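Terari Foods – Pick Room Inspection Checklist, Robot Cell 2
Completed 2 June 2024. Comments added under each item.
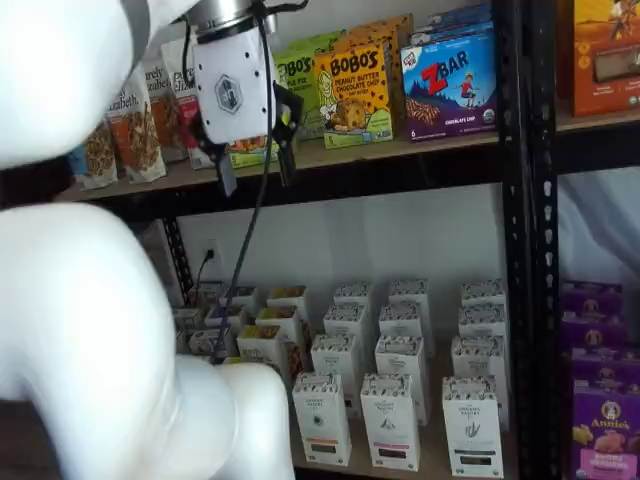

Cell 2, arm at the snack shelving, granola bags and bar boxes on the upper shelf.

Status codes: OK = no action. FIX = action needed, see list at end. N/A = does not apply to this cell.

Section A – Before anyone enters the cell

A1. Emergency stops tested, both sides – OK
The one by the packing bench is stiff. Still trips on the first push.

A2. Arm in pause and key removed before hands go near the shelves – FIX
Procedure is fine. Practice is not. Pickers on the afternoon shift have been using the on-screen pause and leaving the key in. The screen pause is for clearing an order error from outside the line. Anyone reaching in takes the key and keeps it on them.

A3. Floor line visible – FIX
Worn through at the corner where the carts turn. Repaint.

A4. Reset delay working – OK
Set at 60 seconds after the key goes back in. There was a request to shorten it. Left as is.

Section B – Arm and gripper

B1. Arm casing clean, no cracks at the joints – OK

B2. Gripper fingers tight on the mount – OK
Checked by hand with key out. Screws on the housing checked as well.

B3. Cables clear of stock and shelving – FIX
Gripper cable hangs down past the upper shelf and into the cartons on the lower shelf. Needs to be clipped back along the arm. Staff should not tuck it up themselves between orders.

B4. Tags in place and readable – FIX
Yellow tag near the base of the gripper finger is present. Not listed in the Betau maintenance log. Add it.

Section C – Shelving and stock

C1. Uprights and boards sound – OK
No movement when pushed. Board edging secure.

C2. Nothing stacked past the front edge – FIX
One granola bag was right at the front edge of the upper shelf. Bags slump once they have been handled a few times and the arm does not straighten them. Whoever restocks should push them back a hand's width.

C3. Open display cartons – FIX
Torn and folded tops on the lower shelf to the left. Loose flaps can catch on a gripper finger. Cut the tops off cleanly at the receiving bench before cartons come into the cell. This used to be done at the shelf with a knife, when the cell was a walk-in aisle. No knives inside the line now.

C4. Power cords – FIX
Cord from the low wall outlet drops behind the cartons and can't be followed without moving stock. Trace it, label it and route it along the wall.

C5. Allergen grouping as per shelf plan – OK
Plan is version 114. An old copy, version 123 with the wrong numbering, was still taped to the restock cart and has been taken down.

Section D – People and tasks

D1. Lifting – OK
Less reaching and bending at the shelves than before the cell went in. More carton lifting at the receiving bench, which is now one person's whole shift. Rotate that job at the break – it was not being rotated on the day of inspection.

D2. Workload at the restock point – FIX
Pickers who moved to restocking report long quiet stretches, then several low-stock calls at once. People hurry when the calls pile up and that is when the key gets left in (see A2). Ask Sustedura whether the low-stock alert can be set to come on earlier.

D3. Working alone – FIX
Cell 2 had two people on it until the last roster change. It now has one after the supper break. That person needs a radio. Checking in with the front desk by walking over is not good enough.

D4. Training records – OK, with comment
All current operators signed off on the Chou lockout module. Casual staff starting in August must do it before their first restock, including anyone coming over from the manual aisles.

D5. Staff know how to report a near miss – FIX
Most do. Two people thought a dropped package only counted if it hit someone. Any drop outside the tray gets written down. No names needed on the card.

D6. Noise – N/A

Comments from staff, taken at the cell

– Wrists and shoulders feel better. Feet feel worse from standing at the bench. Mat requested.
– Would like to be told ahead of time when the arm speed is changed. Last time it was found out during a shift.
– Want to know if the manual aisles are next. Passed to the site manager. Staff should get an answer in writing, even if the answer is that it has not been decided.

Actions

Before next shift: A2 reminder at handover, B3 cable, C2 bag, C3 cartons, D3 radio.
Within the week: A3 line, B4 log entry, C4 cord, D5 notice on the board, mat for the bench.
Waiting on supplier: D2 alert setting.

Cell may keep running once the first group is signed off. Copy to the safety binder and the lunch room board.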